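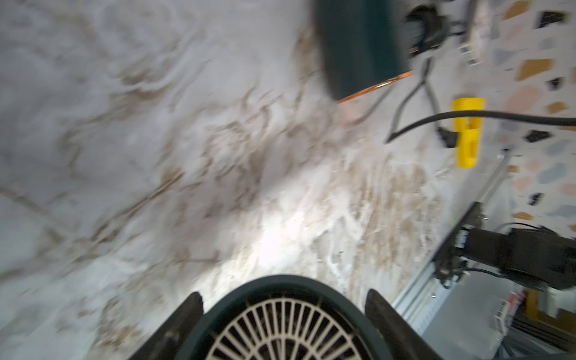 Container Gardening for Beginners
Notes for Session 4: Water, Drainage and Potting Mix
Instructor: Solange Lopes, Hodwood Community Classes

Welcome back, everyone! I hope your seedlings came through the week in good shape, and if a few of them flopped over, please don't lose heart (I still lose a tray of basil every June, and I've been at this a long time).

Last time we ran out of minutes just as Gülizar asked why her pepper plant was drooping even though she waters it every morning. It's such a good question that I've built most of tonight around it. A plant sitting in soggy mix often looks exactly like a thirsty one. The roots need air as much as they need water, and when the gaps between the bits of soil stay full of water, the roots start to rot and can't drink at all. So we see droopy leaves, we reach for the watering can, and we make it worse.

Before you water, push a finger in up to the second knuckle. If it feels damp down there, wait a day and try again. When you do water, go slowly until it runs out the bottom, then empty the saucer after half an hour or so.

And please skip the layer of gravel! I know, I know, my own mother swore by it. Water doesn't like to move from fine mix into coarse stones, so the wet zone just sits higher up, closer to the roots.

My everyday mix
3 parts peat-free compost
1 part perlite
1 part fine bark
A handful of worm castings if you have them

For next time: pick one pot at home, check it daily with the finger test and jot down what you find. Érica Xavier will be teaching the first half, on feeding tomatoes, so bring your fertilizer labels along and she'll go over the numbers with you.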